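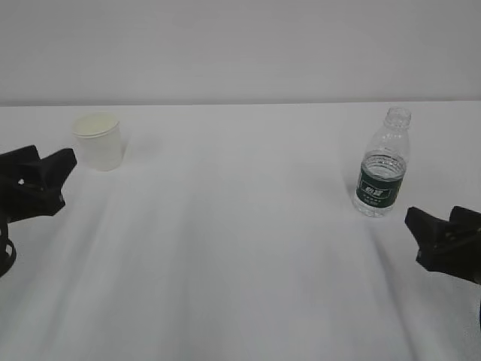

Paper cup and water bottle, white cloth

Water for coffee: who else has gone down this hole?
Home Brewing & Roasting > Water

slowbloom_dee
Posted 2nd July
I moved to Villanueva last fall and my coffee went flat overnight. Same grinder, same Prusolberg kettle, same beans from the same roaster. I blamed the altitude (we're at almost 4000 feet) and fiddled with the temperature for weeks. Then my neighbor tested the tap and the hardness came back at 127 ppm, all of it hitting my poor light roasts! So I bought a jug of distilled, stirred in a pinch of Epsom salt and a pinch of baking soda, and oh wow. The Kenyan I'd given up on tastes like blackcurrant again. What recipes are you all using? I want to try everything.
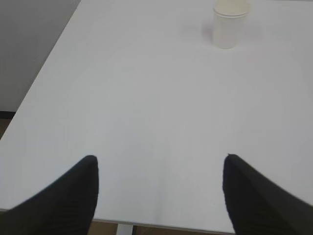 Re: Water for coffee: who else has gone down this hole?

gristmill
127 isn't that hard. I'd drink that and be happy. What did the alkalinity read? If it's high it'll mute the acids, and that sounds more like your problem than hardness does. Altitude isn't nothing either, your water is boiling several degrees cooler than it used to.

Re: Water for coffee: who else has gone down this hole?

AkihikoYagi
Gristmill is right about alkalinity, but I disagree on the altitude. I brew light roasts well below boiling all the time and they're lovely. Dee, make two concentrates, one for the magnesium and one for the bicarbonate, and keep them in separate bottles in the fridge. Then you can dose each by the gram and change one thing at a time. So much fun! I also have a Tirkodent filter pitcher, and half filtered tap, half distilled gets me most of the way on a weekday.
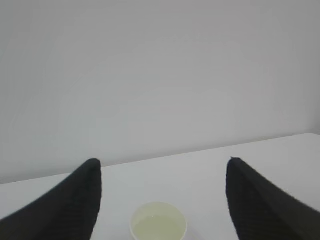

One more thing on the concentrates: label them. They look identical and I once brewed a whole pot with only the bicarbonate one. It tasted like chalk and wet cardboard.

Re: Water for coffee: who else has gone down this hole?

pour_decisions
Respectfully, beans first. I spent a whole September on water recipes and the best cup I had was plain tap at the Wesine cafe downtown.

Re: Water for coffee: who else has gone down this hole?

slowbloom_dee
Ok, alkalinity strips ordered! And Akihiko, I'm doing the two bottles this weekend. Pour, I love you, but you haven't tasted my tap. What grams per liter do you start with for the magnesium one?

Re: Water for coffee: who else has gone down this hole?

AkihikoYagi
Will dig out my notebook tonight and post the numbers.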